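Short thread on drawer runners, after a month of replacing them in a rented flat. Mostly measurements, a few things I got wrong. 1/9 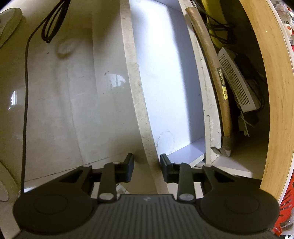

Photo: Cleiton Brito

2/9 Start with the side gap. Ball-bearing runners want 13 mm each side between drawer box and carcass. A millimetre under and the drawer binds. A millimetre over and the balls run on their edges and wear the track.

3/9 Measure the gap at the front and at the back. On the old Trenis chest mine differed by 4 mm. The carcass had gone out of square, so I packed the rear with card shims before touching any screws.

4/9 Length: measure the inside depth of the carcass, then go down to the next stock size. Runner length is the closed length. Full-extension types travel the same again, so check what the drawer will hit when open.

5/9 Load ratings are per pair and assume an even load. Tainá Furtado pointed out that the figure is usually quoted for one length only, and longer runners in the same range can be rated lower. She was right about the Cendow sheet. It's in the footnote.

6/9 Fix through the slotted holes first, one screw front and one back. Hang the drawer, adjust, then put screws in the round holes. I did it the other way on drawer one and had to plug and redrill.

7/9 Soft-close units need a firm push over the last bit of travel. If the drawer stops short, check the rear fixing height before blaming the damper. Mine was low on the left.

8/9 Grease: very little. The Timel pairs came with plenty and collected dust by December. Wiped down with a dry cloth, they run better – no solvent needed.

9/9 Total was 48 screws, of which I stripped a few by using the wrong bit. Pozidriv is not Phillips. Will measure the gaps again once the heating has been on for a while.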